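How a Paper Bag Holds Its Shape

A paper bag starts as one long sheet of brown paper on a roll. A machine folds the sheet into a tube, glues the seam, cuts the tube into pieces and folds one end of each piece flat. That folded end is the bottom. It is the strongest part of the bag.

What the paper is made of

Brown bag paper is called kraft paper. "Kraft" is a German word that means strength. The paper is made from wood fibers. Each fiber is a tiny tube, usually only a few millimeters long. When the fibers dry in a sheet, they grip each other. Long fibers grip in more places than short ones, so they make paper that is harder to tear. The brown color is close to the natural color of the cooked wood. White paper has been bleached.

Why the bottom is a rectangle

A tube has no floor. To make one, the end of the tube is folded over in flaps, and the flaps are glued on top of each other. When the bag is opened, the flaps pull out into a rectangle. There is more than one layer of paper in parts of this rectangle, and the extra layers carry the weight.

Creases matter too. A crease is a line where some of the fibers have been bent. The paper will fold along that line again with very little force. This is why a bag that has been stored flat goes back to flat so easily.

Packing a bag

Weight should go on the floor of the bag, near the middle. If a heavy thing leans on one side, the side bends and the bag may tip. Light, soft things can go beside it or on top. A thing with a sharp corner should be turned so that the corner points up or inward - a corner pushes all its force onto one small spot of paper.

The rim is the weakest part. It is a cut edge, and a tear can begin there. Once a tear has begun, it takes less force to make it longer. Some bags have the rim folded over once, which makes a double edge.

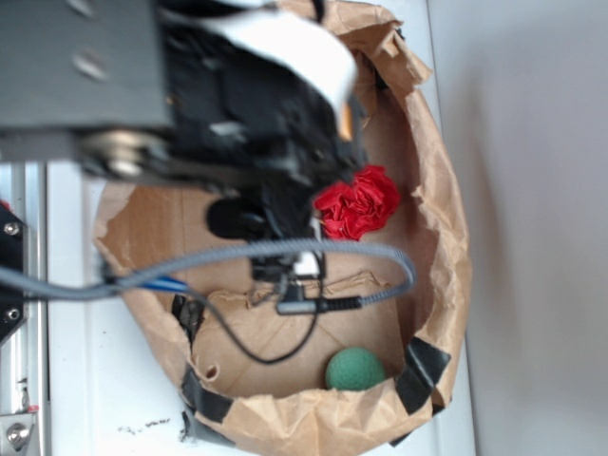 A ball can rest on the floor of an open bag, and something crumpled and light can sit against the wall. The creases in the bottom stay visible after the bag is opened.

Comfort Asante writes that her class tested wet bags as well, and that every one of them gave way at the bottom first. Water gets between the fibers and loosens their grip, so even the layered floor becomes weak. A bag that has been wet should be dried flat before it is used again, and then only for light things.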